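Prurnum 3 : un planificateur qui regarde avant de bouger

Publié le 19 août 2025

L'équipe logicielle de Skekport met à disposition la version 3 de Prurnum, son outil de planification pour robots à deux bras. La nouveauté principale concerne le lien entre la perception et le mouvement. Jusqu'à maintenant, le planificateur recevait une carte de la pièce au départ et il la gardait jusqu'à la fin de la tâche. Dans la nouvelle version, chaque caméra peut demander une correction de la carte pendant que le bras se déplace.

Tout le développement s'est fait en simulation, dans une cuisine virtuelle que l'équipe appelle Korkolau. Les vues prises près de la pince ont demandé le plus de travail, car un meuble sombre et l'ombre qu'il porte sur le bois se ressemblent beaucoup pour un algorithme de segmentation.
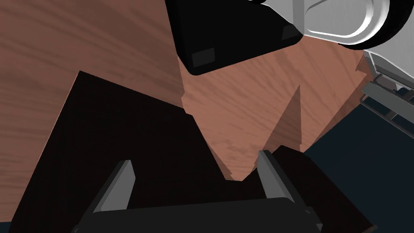

Korkolau, vue rapprochée : les deux doigts de la pince, écartés, devant des volumes brun foncé.

Selon Ona Mägi, responsable de la perception, l'ancienne version prenait souvent le bord d'une ombre pour un obstacle. « Le bras faisait alors un détour inutile, ou bien il s'arrêtait et il attendait un ordre », explique-t-elle. Le nouveau module compare plusieurs vues avant d'ajouter un volume dans la carte. Sur une série de 3424 essais simulés, les arrêts sans cause réelle sont passés de 874 à 11.

Le deuxième changement touche la coordination entre la base et les bras. Le robot doit choisir où se placer devant un plan de travail en L avant de tendre le bras, et ce choix était auparavant fixé à la main par l'opérateur. Prurnum calcule maintenant la position de la base et la trajectoire du bras dans le même problème – ce qui coûte plus de temps de calcul au début, mais évite de recommencer quand un objet est trop loin.

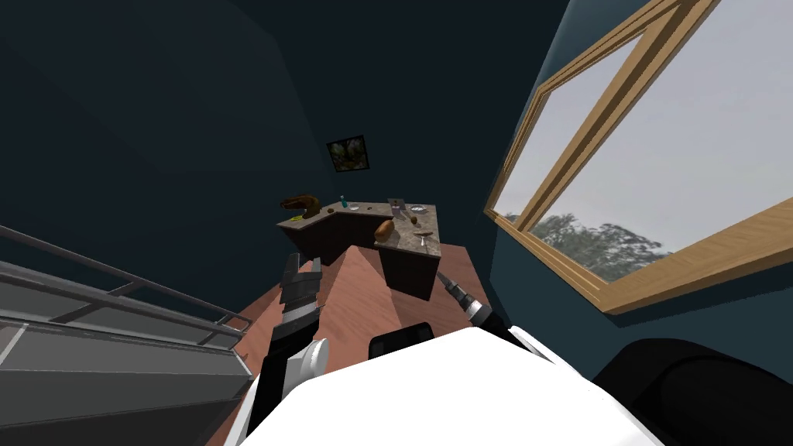 Montri Boonyarit

Les objets fins restent difficiles. Une fourchette posée sur un marbre tacheté, ou un verre transparent, donnent encore des contours instables, et l'équipe ne recommande pas de les utiliser comme cibles de saisie sans vérification. Les pains et les assiettes sont traités de manière plus fiable.

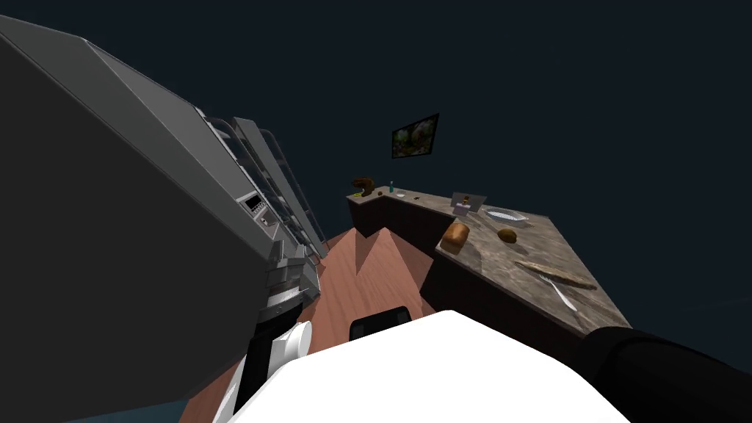

La fourchette et la baguette sur le plan de travail, côté droit ; à gauche, le grand appareil gris.

La version 3 est accompagnée d'un outil de relecture, nommé Ebrahimi, qui permet de revoir une tâche image par image avec les décisions du planificateur. Les fichiers de configuration de la version 2 doivent être convertis ; un script est fourni avec la documentation. Une mise à jour corrective est prévue pour la fin du mois d'août.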